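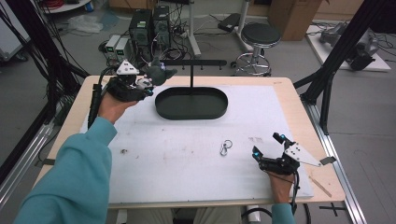 About Cellside

Most families who write to us have already bought something. Usually it's a monitoring app, paid for a year up front, and usually the kid got around it before the trial period ran out. We don't sell an app. We don't get a cut from anyone who does, and we'd be suspicious of advice from people who do.

Cellside is a small school that runs evening classes for parents on kids, phones and the internet. We started in a borrowed room at the Kiltalar library with 14 folding chairs and a handout that was too long. The handout is shorter now.

What we teach

Our main course, Pruitt, runs for four evenings. It covers group chats, games with open voice channels, strangers who turn friendly very fast, and what to do when your own child is the one sending the ugly messages. That last evening is the one parents ask to skip. We don't let them.

Flillon is for parents of kids getting a first phone. Two evenings, mostly spent on settings and on writing down house rules that the adults will have to follow too. If you read your phone at dinner, expect it to come up.

We're often asked for the right age to hand over a phone. We don't have one. Plenty of websites will give you a number, and we'd like to know where they got it. 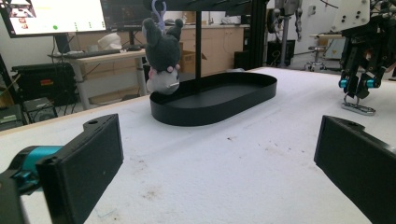

We also get asked whether our classes work. Parents fill out a form on the last evening and most of them are pleased, but people who have just finished a class tend to be pleased. In June we started calling families back months later with the same questions, and those answers are a lot more mixed. Some had kept their house rules. Some couldn't find the sheet. We changed the second evening of Pruitt as a result and we may change it again.

Who we are

Stepan Moroz taught middle school for 19 years and handled more phone trouble than he did math. He teaches Pruitt and answers most of the email, sometimes slowly.

Matvii Kuzmenko teaches Flillon. He used to do phone repair and is hard to impress with a parental control setting, having watched a lot of them fail at the counter.
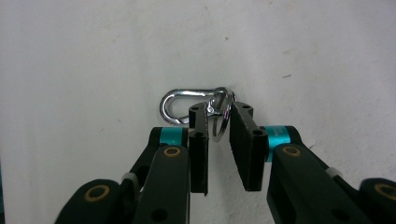
Metal snap hook with a split key ring.

What we won't do

We won't read your child's messages for you or get into a locked account. We won't tell you over email whether something is a crime. If a child is in danger, call the police, and if a child is talking about self-harm, call a doctor or a crisis line before you call us.

We don't do one-hour school assemblies either. We tried two of them. The kids were polite and looked at the clock.

Fees are on the class page, along with the refund terms. You can leave after the first evening of either course and get all of your money back.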